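5. What the checklists cover and what they leave to the operator

5.1 Rules that are followed and rules that are cited

Section 4 compared the two sets of rules most often named in our survey, the Hevow protocol and the shorter Mathew checklist. Both are sensible documents. Both ask the lab to fix the starting layout, to write down the success condition before the first trial, to log operator contact with the objects, and to keep the camera still for the length of a session. We have no quarrel with any of it. Our doubt concerns what it means when a report says that one of these documents "was followed."

Of the 111 reports we read, 84 name at least one set of rules. Only 11 of those say which clauses were applied and which were dropped. The rest give a single sentence, usually in the setup section, and move on to results. A reader who wants to know whether the success condition was written before or after the trials has to take it on trust, and a reader who wants to repeat the work has nothing to repeat. We wrote to none of the authors, so it is possible that fuller records exist in many of these labs. They are not in the reports, and the reports are what the rest of us have to work from.

It may be objected that the same could be said of any methods section in any field, and that people doing careful work should be given some credit. We accept the first half of this. The second half is how a checklist turns into a logo. Hevow was written to replace credit with records, and a citation to it that comes without the records gives the reader less than an open statement that no protocol was used.

5.2 The success condition

Clause 3 of Hevow says that success should be "defined in terms of the final state of the objects." For a peg in a hole this is close to enough. For soft, woven, or nested objects it leaves most of the work undone. Take a task in which a basket must be set level. Level by whose measure, and against what? A woven rim is rarely flat to begin with. A thick braid can sit higher at one corner than at the next without anything having gone wrong, and the body of the basket will give a little under a finger and come back when the finger leaves. Two operators scoring the same final state from memory can both be careful and still disagree.

We saw three ways around this in the reports. Some authors give a tolerance in degrees but do not say how the angle was found. Some say the result was judged by eye. A small number define a time: the object must stay where it is for a set period after the gripper has withdrawn. We prefer the last of these, with the tolerance stated as well, and we note that it costs almost nothing. It does require that the gripper be gone before the score is taken. Clause 3 does not ask for that. In several of the longer reports the score was plainly taken while the arm was still holding the part, and a robot that is holding an object up has not yet shown that the object will stay up.

The Mathew checklist does a little better. Item 6 asks for "an unobstructed view of the result." It then spoils the point by allowing any view from any time in the episode, which would let a lab submit the starting state as its evidence. We doubt anyone has done this on purpose. We are less sure that no one has done it by accident, given how alike the starting and final states of a household task can look.

5.3 The reset

Resets get less attention than they should. Hevow asks that the starting layout be restored "to within normal working accuracy," a phrase that can be stretched to cover anything from a taped outline on the table to a quick shove with the back of the hand. The Mathew checklist has no item on resets at all. Yet for tasks where the goal is close to the start, the reset decides how hard the trial is. An operator who wants to get through 50 trials before lunch will, without any bad intent, start to put things back where the robot does well. We have done it ourselves and noticed only when we went back through the logs.

The usual defense is that small errors in the reset average out. They do if they are random. Human habits are not random, and a person standing on one side of a table will tend to leave things a little toward that side. A lab that believes its resets are unbiased should be able to show it with one still from the start of every trial, taken from the fixed camera. The storage is trivial. We found very few reports that offered it.

Vendor software is sometimes presented as the answer. The cell we used for this section came with a Stolico logging package that stamps each episode with a protocol version and a green "compliant" flag. We turned the flag off after the first week. It checks that fields have been filled in, and a field filled in with "normal" is still filled in. We do not blame the vendor for this, as the package does what its manual says it does. The trouble starts when the flag is copied into a paper.

5.4 Stills as evidence

Photographs are the most common supporting material in the reports, and the least ruled. Neither document says when in an episode a published still should be taken, whether the gripper should be in view, or whether the order of two stills must be given. Authors fill the gap with habit. A picture with the gripper in contact is printed because it shows the robot working, and a picture with the gripper absent is printed because it shows the object clearly, and the reader supplies a story that joins the two. The story is nearly always that the robot did the task and moved away. It could as easily be that the bare view came first.

Figure 4 is laid out in the common style, with two stills from one session and no time stamps.
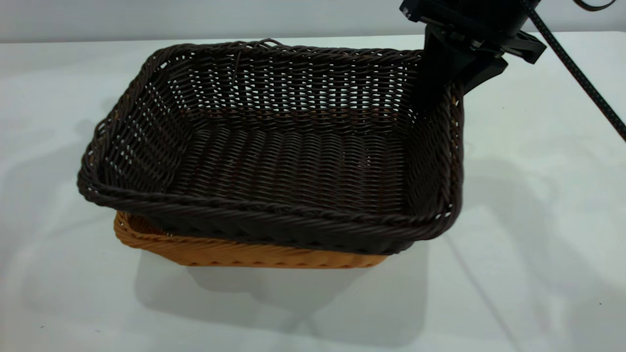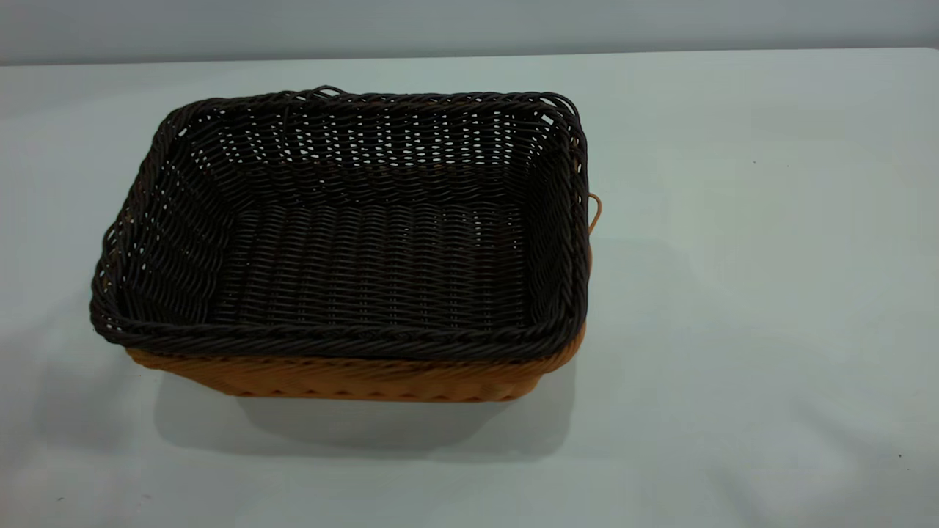 Marneck, 22nd January

Figure 4. Woven basketware on the white table of the test cell, dark weave above tan. In the first still the gripper is at the rear right of the dark rim; in the second it is out of view.

Consider what a referee could fairly take from Figure 4. The dark interior is empty in both stills. The first shows a black gripper reaching down at the back corner, and the dark basket is tilted a little. A claim that this tilt was caused by the gripper cannot be checked from the still, and neither can a claim that the gripper was in the middle of removing it. The finger's tip is lost at the rim, so even the quality of the grasp is a matter of opinion. The second gives a much better view of the floor and the far wall, and it would satisfy item 6 of the Mathew checklist with ease. It would also satisfy item 6 if it had been taken before the arm ever moved. We could have printed the pair in the other order with the same caption, less two words, and both documents would have had nothing to say about it.

We therefore suggest four additions, worded so that they could be dropped into either document.

(a) Every published still carries its time from the start of the episode, in seconds, and the episode number. Where two stills come from different episodes, the caption says so.

(b) A still offered as evidence of success is taken after the gripper has let go and left the view, and after the stated settling time has passed.

(c) The starting still for the same episode is printed or deposited next to it, from the same camera.

(d) Where the success condition depends on tilt, seating, or contact, at least one second view is kept, chosen before the trials begin. A single view from one side will often hide the very edge on which the judgment depends.

Figure 4 breaks (a) outright, and as it is printed no reader could tell whether it meets (b) or (c). By the rules in force it is perfectly acceptable.

We do not expect these additions to be welcome. They lengthen captions and they will rule out some attractive figures. There is also a real cost for labs that have large stores of older footage with poor timing data, and we would not ask that earlier work be withdrawn or marked down on this account. Revised drafts of both documents are open for comment until August. The current Hevow draft adds two pages on lighting and background color and leaves clause 3 as it was. Better lighting is fine. It will give us clearer pictures of events whose order we still do not know.

5.5 Limits of this review

The survey covers reports in English only, and we counted a protocol as "named" if it appeared anywhere in the text, including the reference list. This is generous to the authors. Two of us read every report and a third settled disagreements, most of which concerned whether a vague sentence about trial order should count as a stated clause. We decided that it should not. A reader who takes the softer view can recount from the table in Appendix B, where the sentences are given in full.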